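I've had a soft spot for lake ice ever since I was a kid sliding around on it in my socks, so when word came out of Godport this week that the Duan reservoir is losing its ice cover earlier than anyone expected, I spent most of Sunday reading up on it. And then I spent the evening on the phone bugging the people who did the work (sorry, Elias).

The short version: a small team at the Flodthorpe field station has gone back through decades of radar passes over the reservoir and worked out, winter by winter, when the ice closes over and when it breaks up again. They ended up with 1,881 usable scenes, which is a lot of gray blobs to stare at. The ice season at Duan is now 3 weeks shorter than it was at the start of the record, and most of that loss has come off the spring end.

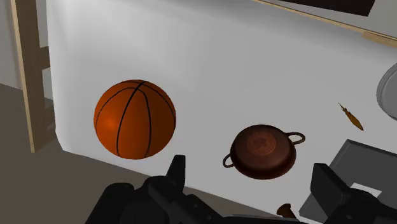

Radar is great for this kind of job because it doesn't care about clouds or darkness, and Godport in November has plenty of both. Smooth new ice bounces the signal away from the satellite and looks dark. Rough, broken ice throws more of it back and shows up bright. The headache is that calm open water can look almost exactly like smooth ice, so a quiet morning with no wind can fool you completely.

Elias Obeidat, who led the sorting, told me that's where most of the time went. "We had one stretch in the early winters where I changed my mind on the freeze date four times," he said. "In the end we went and found the old ferry logs, and the ferry crew had it right the whole time." I love that! The ferry stopped running years ago, but the crew wrote down every day they couldn't get across, and those notebooks have been sitting in the Godport library in a box marked "boats, misc."

The software they used to line up the scenes is called Plallavov, and it was written for tracking glaciers. Getting it to behave on a lake took some doing. Glacier ice creeps along and keeps its cracks and ridges, so you can follow a feature from one pass to the next. Lake ice just sort of sits there until one windy afternoon when the whole sheet shoves up against the east shore, and by the next pass there's nothing left to match. The team ended up switching off the motion part and keeping only the alignment step, plus a shoreline mask that Andri Fuchs drew by hand.

Andri also did the ground checks, meaning he walked out with an auger and drilled holes — roughly 70 of them over 2 winters — to compare the real thickness with what the radar suggested. The match was good in the middle of the reservoir and pretty lousy near the inlet, where the current keeps things thin and the snow piles up on top. He'd like people who fish up there to hear that part loud and clear. The map is not a safety map, and the inlet is the last place he'd trust it.

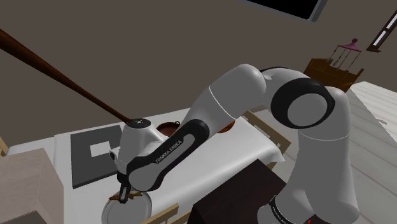
As for what comes next, the team wants to add the two smaller lakes up the valley, which freeze sooner and might show whether Duan's depth is part of the story. They're also hoping more old notebooks turn up. If your family kept a cabin on the east shore and somebody used to scribble the ice-out date on a calendar or a door frame (my grandfather used the inside of a cupboard), the station would like a copy. The library desk in Godport is taking them in, and the ferry logs are out for anyone to look through while you're there.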